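Farnska Sleep and Mood Diaries -- README

Hi! If you've landed in this folder you're probably either new to the project or Tharun sent you a link with no explanation (sorry). I look after the diary files, so I wrote this the way I'd tell it to you over lunch.

What's in the folder

Daily diaries from people with recurrent depression, plus a smaller group who have never had an episode. There are 785 diaries. Everyone filled in a short form morning and evening for nine weeks, and a good number kept going longer on their own, which made me very happy. The file you want first is diaries_clean.csv. The raw export sits next to it in the folder called Denari, named after the server it came from, and please don't edit anything in there.

One row is one person on one day. Mood runs from 0 to 10, sleep is in minutes, and the meal columns are plain yes or no. Free text notes are not included. People wrote about their kids, their bosses, their divorces, and we promised those would stay with us.

Meal columns

Pavithra Menon talked me into adding these and I'm so glad she did! Appetite is one of the first things to shift for a lot of people, and "did you eat lunch" is much easier to answer on a bad day than a question about hunger. Note that lunch means anything eaten between 11:00 and 15:00, so a late breakfast can sneak in. A blank is a missing answer, please don't turn it into a no.

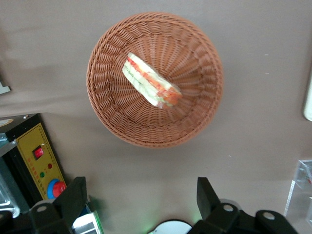 A sandwich in a round woven basket.

The older Meléndez forms asked about snacks too. We dropped that in February and the column is empty from then on. I left it in so the old scripts still run.

Known problems

Sleep can come out negative when someone swapped bedtime and wake time. I fixed the obvious ones and flagged the rest in sleep_flag (1 means I wasn't sure). There are 2640 flagged rows, so don't just drop them without looking -- shift workers make up a big share of that pile.

Eight people changed phones partway through and got a second ID. The file id_pairs.csv tells you who goes with whom. Merge before you do anything per person!

Using the data

Fine for research and teaching once you've signed the Butard form. Not fine for trying to work out who anybody is, or for building anything that makes decisions about a patient. Mood scores here are what people felt like typing at bedtime, and they were never checked against a clinical interview.

Questions go to me or Tharun Kandasamy. He's faster with the scripts, I'm faster with everything about the forms. If you find a mistake, add a line to issues.txt with the row number and your initials.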